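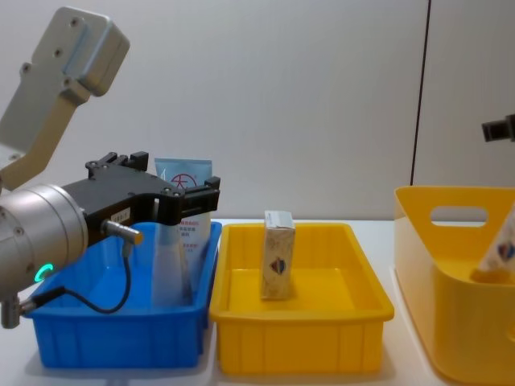 Home | News | Council | Schools | Sport | Notices | Contact

Toiletries drive returns to Pitgate hall in March

January 2018

The Pitgate toiletries drive will run again this March, with collection points in Studberg for the first time. Residents are being asked to donate unopened tubes, bottles and bars for households that have trouble covering the cost of everyday basics.

Donations can be left at Pitgate hall, at the front desk of the Studberg library and at Peixoto Pharmacy on the main street. Each place will have a marked bin near the entrance. Items will be sorted at the hall and packed into bags before they go out to families.

Last year's drive filled 220 bags. Organizers would like to reach the same number this time and add a smaller run of travel bags for people staying at the Pralgate shelter, who often have only a locker to keep their things in.

The most useful donations are hand cream, face wash, toothpaste, shampoo, deodorant and bar soap. Sunscreen is welcome if it is in date. Last year the hall received far more shower gel than anything else and ran out of toothpaste with two packing sessions still to go.

Tubes and bottles must be sealed or clearly unused. Anything that has been opened will be thrown away, even if it is nearly full. Glass bottles, razors without a cover and aerosol cans cannot be taken. Perfume is also off the list this year after several bottles leaked into finished bags and the contents had to be repacked.

Sorting will be done by type, using shallow plastic bins set out on tables. Creams and lotions go in one bin, toothpaste in another, and so on down the row. Tubes with a flat end are to be stood on their caps where they will stay up, which makes the labels and dates easier to check. Dates on tubes are often stamped into the crimp and can be hard to read under the hall lights, so desk lamps will be put out on two of the tables.

Each bag will hold eight items. The travel bags will hold fewer, and nothing in them will be larger than a standard hand cream tube. Pump bottles go in the full-size bags only – the tops tend to come undone when a bag is carried around all day.

There are 15 places at each packing session, and people who want one should sign up on the sheet at the hall. Children can help if an adult comes with them. No experience is needed, and gloves are provided for anyone who wants them.

People who are unable to get to a collection point can leave a message at the hall office to ask about pickup. Pickups are limited to Pitgate and the east side of Studberg.

Clean cloth bags with handles are also needed. Paper bags were used last year, and a number of them tore at the bottom before they reached the door. Bags should be plain or lightly printed and large enough to hold a full-size shampoo bottle lying flat.

Anything left over at the end of the drive will be kept in the hall storeroom and given out on request through the spring.

Related items
Studberg library changes its winter hours
Pralgate shelter asks for towels and twin sheets
Pitgate hall parking lot to be repaved
Coat swap moves to the school gym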